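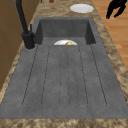
**Honeylyn Bautista**
*Contributing writer, food and home*

25 December 2020

Lunch for one, then. Or two, if you count the phone propped against the salt.

All over Flurbridge people are cooking half a ham, a quarter of a pudding, one lonely tray of spuds. Recipes don't shrink well. My mum's trifle serves 24 and she won't hear of less – she posted me the method in August, underlined, no quantities changed.

So I rang around. Remedios Lumbao has fed the whole of Brullari Street every Christmas since her kids were small. This year it's four at the table. "I bought the same prawns," she said. "Habit. We'll be eating prawns til New Year."

Ansel Sorensen went the other way. Toast, good butter, 200 grams of smoked trout. Done by noon. Says he feels a bit guilty about how much he's enjoying the quiet. 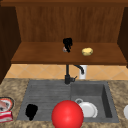 *Kitchen shelf, Christmas week.*

And the leftovers question. Trifle dosen't freeze, ham does. Slice it first, paper between the slices, flat in the bag. Reynaldo Buenaventura fries his with cold rice and an egg and reckons it's better than the day itself. Tried it Tuesday's way, his way, with too much garlic. He's right.

Colour still matters, even for one. Get the nice napkins out. Crackers too, though pulling both ends yourself is a skill.

Mum calls at three. She'll ask about the trifle. I made the whole thing, all 24 serves, and the neighbours are getting bowls on the doorstep wether they like custard or not.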